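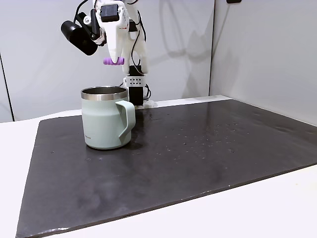
Grasping mugs at the Sevholm open lab

I finally made it over to Sevholm in November for their open lab afternoon, and I'm still grinning! If you've read this blog for a while you know I write motion planning code for a living and almost never get to stand next to the arm that runs it. So this was a treat.

Magdy Bouzid met our group at the door and took us straight to the small-arm benches. White plastic parts, black cables everywhere, a green mug on a dark mat. My kind of place. The software on top is called Skeda, and it's what I'd come to see. Skeda takes a camera view, guesses where the graspable bits of an object are, and hands a ranked list of grasps to the planner (Nimon, their own, written mostly over one winter).

Magdy put the grasp list up on a monitor and I got to scroll through it. For the mug there were 41 candidates, and 17 of them were thrown out right away for wrist angles the arm can't reach. The rest get scored. Rim grasps do well, handle grasps do well if the handle is turned the right way, and anything low on the body gets marked down for being too close to the table. I asked how it copes with the shiny metal rim and got a big sigh. Reflections punch holes in the depth data, so they fill the rim in by fitting a circle to whatever points are left. I've done the same hack at work and felt very seen.

The part I liked best was the replanning. Nimon doesn't commit to a full path. It plans to a hover pose over the object, looks again, and then plans the last stretch with the new estimate. Magdy says the second look is where most of the bad grasps get caught, and the log viewer (color coded, so nice) lets you flip between the first guess and the second. One run had the two guesses 21 millimeters apart. Yikes!

I also had a long talk with Ansel Baptiste about Erraji, the little tool they use to replay logs against new planner code. You pick a saved run, swap in your branch, and it shows where the new path splits off from the old one. We have three half-finished scripts at work that do a worse job of this. I took a lot of notes.

Gripes? The room was loud, and I never did get a straight answer on how they calibrate the camera to the arm (Ansel said "patiently"). Coffee was good though, and there were almond cookies.

They're hoping to run another one in the spring, and sign-up is by email. Get there early if you want time on the log viewer, the line for it got long after 3.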